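Fornia hand gripper pair: right side keeps dropping out
Koster Support > Kits > Fornia
Opened by Rosaire Paquette, 2019-10-11
Priority: normal

Hi all! We've got the Fornia pair on trial until January and I mostly love it, but the right gripper keeps losing its connection in the middle of a towel fold. The left one has been perfect. It goes quiet for a second or two, comes back, and the log shows error 37 each time. Out of 25 folds this morning I lost 11 (I kept a tally because I was getting cranky).

What I've tried so far

1. Restarted the software and then the whole computer. No change.

2. Swapped the two plugs at the hub. The dropouts stayed with the right gripper, so I'm pretty sure the port is fine.

3. Updated the firmware on both sides. Went smoothly, fixed nothing, but hey, the menus look nicer now.

Reply from Thijs Martens, Koster Support

Hi Rosaire, nice work on the plug swap, that saves us a step. Error 37 is almost always the connector at the gripper end. Could you hold the right gripper still and wiggle the cable right where it goes in? Also, how does the cable run when you're working? A shot with both hands on the towel would help me a lot.

Reply from Rosaire Paquette

4. Did the wiggle test, and yep! Error 37 on demand. I can make it happen every time if I tug the cable toward the floor.

5. Same spot as always for the cable run: both grippers on the blue towel, wire rack behind it, right cable going across the white top and off the side of the table.
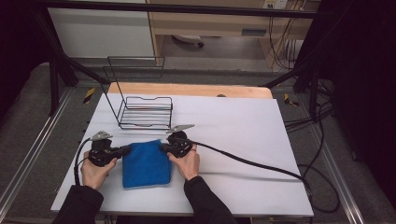
6. Taped some slack down near the table edge and ran seven more folds. One dropout, so way better, but I'd still like a new cable. Can you send one to our Drundport address?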